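Flarnard – drink names for spell checkers

I got tired of my phone turning every soda into a verb, so I made a word list! Flarnard has over 1000 drink names, one per line, in plain UTF-8. No prices, no calories, just spellings (and I've fussed over the capitals way too much).
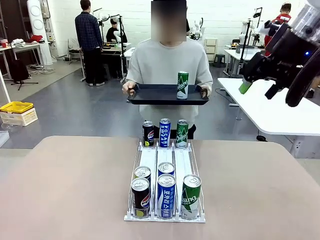 What's in the box

names.txt is the main list. variants.txt holds the other ways people write the same name – Chilsung is in there, and so is Pocari Sweat in Korean letters. Somboon, my old list of tea names, got folded in with version 3.

Getting started

Drop names.txt into your dictionary folder and restart your editor. In Cumivden you also have to switch on "allow spaces" or the two-word names get skipped.

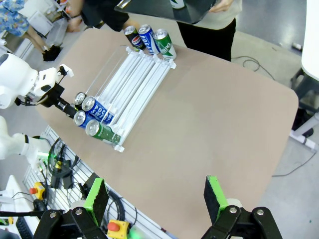
Pepsi and Pocari Sweat cans at the rack.

Known problems

Accents get lost if you export through Braron. Version 2 files still load, but sorting is off. Send fixes as a plain text patch, please – I read them all, usually late at night.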